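# Capítulo 7. Preparação e manutenção da célula de dois braços

O presente capítulo trata da preparação, da conservação e da reparação de uma célula de manipulação de bancada equipada com dois braços e destinada à transferência de cabos elétricos entre caixas. Pressupõe-se que o leitor domina os conteúdos do Capítulo 5, relativos à referenciação dos eixos, e que conhece as regras de consignação de energia expostas no Anexo B.

A célula de referência é a que se encontra instalada no laboratório de Prulport, identificada nos registos de manutenção pelo número 842. O plano de conservação foi redigido por Britta Strobel e revisto por Rosemarie Lenz, responsável pela formação técnica na Varkow. As folhas de registo mencionadas ao longo do texto correspondem à edição de 1 de outubro de 2018.

Concluído o estudo do capítulo, o formando deverá ser capaz de:

- verificar o estado das garras articuladas antes do arranque;
- dispor as caixas de origem e de destino na zona de trabalho comum;
- interpretar a folha de registo Nava e decidir sobre a paragem da célula;
- substituir um dedo da garra e repor a célula em serviço.

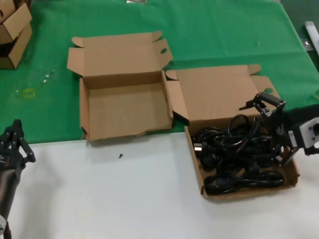
## 7.1 Disposição da área de trabalho

A bancada divide-se em duas zonas. A zona posterior é coberta por um pano verde; a zona anterior mantém o tampo branco à vista. O pano deve ser esticado antes de cada turno, visto que as dobras alteram ligeiramente a altura a que assentam as caixas. Admitem-se vincos ligeiros, desde que não formem ressalto sob o fundo do cartão.

A caixa com os cabos e a caixa vazia colocam-se lado a lado, abertas e com as abas afastadas do percurso das garras. Uma aba que recupere a posição vertical durante o ciclo pode ser tocada pelo antebraço e deslocar todo o conjunto. Recomenda-se vincar as abas à mão, duas vezes, antes de pousar a caixa. As caixas de reserva permanecem empilhadas ao fundo.

O tampo branco facilita a inspeção visual. Um parafuso preto caído à frente das caixas distingue-se sem dificuldade sobre essa superfície, ao passo que sobre o pano, ou entre os cabos, pode passar despercebido. Sempre que se encontre um parafuso solto na bancada, o operador deve:

1. concluir ou interromper o movimento em curso, conforme a indicação do responsável de turno;
2. consignar a energia dos dois braços;
3. comparar o parafuso com os das articulações de ambas as garras;
4. registar a ocorrência, ainda que não seja identificada a origem da peça.

Os fragmentos de plástico recolhem-se com pincel seco. Não é permitido o uso de ar comprimido sobre a bancada.

## 7.2 Conservação das garras

Cada garra é constituída por placas e articulações aparafusadas, com vários dedos articulados. O manuseamento de cabos impõe a estes elementos um esforço irregular: o cabo enrola-se, prende noutros cabos do monte e exerce tração lateral no momento em que o braço sobe. O desgaste manifesta-se primeiro nos parafusos das articulações.

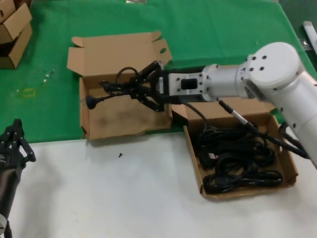 Por esse motivo, o plano de conservação fixa o intervalo de inspeção em ciclos e não em dias. O reaperto geral realiza-se a cada 3.000 ciclos. A cada 100 ciclos procede-se apenas a uma verificação manual da folga, com a garra aberta e sem carga, movendo cada dedo entre o polegar e o indicador. Se a folga for percetível num só dedo, reaperta-se a articulação correspondente; se o for em dois ou mais, a garra é retirada e enviada para a oficina de Durau.

A garra que não participa na recolha está sujeita ao mesmo plano. É frequente que seja negligenciada, por permanecer parada durante grande parte do ciclo, mas os seus parafusos sofrem a vibração transmitida pela bancada.

A cablagem dos braços é inspecionada na mesma ocasião. Deve confirmar-se que mantém folga suficiente em toda a amplitude do movimento e que não roça nas arestas das caixas. O formando terá presente que os cabos manipulados e os cabos do próprio equipamento podem ser da mesma cor; antes de puxar qualquer cabo, segue-se o seu percurso com a vista até à extremidade.

Na revisão de março, foi acrescentado à folha Nava o campo 91, destinado ao número da garra. O seu preenchimento é obrigatório, mesmo quando a intervenção se limita à verificação da folga. A secção 7.3 descreve a substituição de um dedo, começando pela desmontagem da garra do respetivo flange.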